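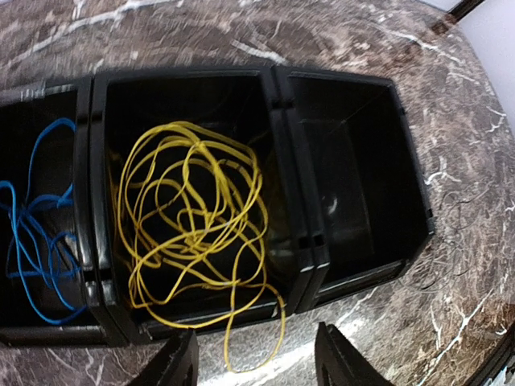 Plelach Cable Sorting Module

Software for picking and binning loose cable with a wrist camera

Plelach is an add-on module for the Goler arm controller. It finds thin, flexible items such as wire, patch leads and tubing, plans where to take hold of them, and places them in the right bin. It runs from a single camera at the wrist and needs no fixed overhead camera.

What it does

Most picking software looks for objects with a fixed outline. A cable has none. Plelach traces the visible line of each strand instead, works out which parts cross over and which cross under as far as the view allows, and gives every traced length a confidence score. The grasp planner then picks a point with a clear approach for both fingers.

Bins are treated as containers with walls and a rim. The module fits the rim from the picture and builds a keep-out zone around it, so the fingers come down inside the walls or well clear of them. Bins that touch or clip together are handled as a row, and you only need to teach the first one.

Overhang check

After each place move the arm returns to its viewing pose and the module looks at the rim line. If a coloured strand runs over the rim and onto the worktop, as with the yellow cable at the top of this page, it is reported as an overhang. You can set the response for each bin:

Ignore – log it and carry on
Tuck – grasp the loose loop outside the bin and lift it back over the rim
Stop – hold the arm and wait for an operator

Tuck is the default. It is limited to two attempts, after which the module behaves as if Stop had been set. The limit can be changed in the bin settings.

Surfaces

Patterned surfaces used to be a weak point. Veined stone and wood grain both contain long thin lines that look a lot like wire. Version 3 keeps a background model of the worktop, recorded once with the area cleared, and compares each new view against it. Nanami Kuroda and Wai-kit Chiu rewrote this part of the tracer, and it is the main reason to upgrade from version 2.

Very fine dark strands on a dark or veined surface are still difficult. The tracer will often mark them as "uncertain" and will not plan a grasp on them. Use a plain mat if you work mainly with fine black wire. The same applies to black cable in a black bin. A lighter bin, or a pale liner, gives much better results.

Lens correction

Wide wrist lenses bend straight edges, and a bent rim gives a poor keep-out zone. The calibration tool takes 18 views of the printed target supplied with the licence and stores the result on the controller. Repeat it if the camera has been knocked or refitted.

What you get

Plelach module, licensed for one controller
Printed calibration target
Bin layout editor for the desktop
Replay viewer, which steps through stored camera views with the traced lines and planned grasps drawn on top
24 months of updates

Requirements

Goler controller, firmware 5 or later
Two-finger parallel gripper
Colour wrist camera, 60 frames per second recommended
Free USB 3 port on the controller

The module does not support suction tools. Bins must be open-topped with straight sides. Round tubs can be entered as a square keep-out zone, but you lose some usable space at the edges.

Setting up

Install the package from the controller's software page and restart. Run the lens calibration, record the worktop, then open the layout editor and mark the bins. Assign a colour to each bin, or leave a bin unassigned to keep it empty as a spare. Jin-sol Woo's setup notes are included with the download and cover colour matching under mixed lighting.

Price and ordering

Single licence: £1,839 excluding VAT. Upgrades from version 2 are free for licences still within their update period. Teaching licences are available on request and include everything except telephone support.

Orders and quotes: Lutfa Saha, Plamgate sales desk
Technical questions: Jaruwan Nuchit, Plamgate support

Please include your controller's firmware version and a stored camera view of your bins if you are asking about a particular job. Version 3.2, with support for sorting by cable thickness, is planned for September.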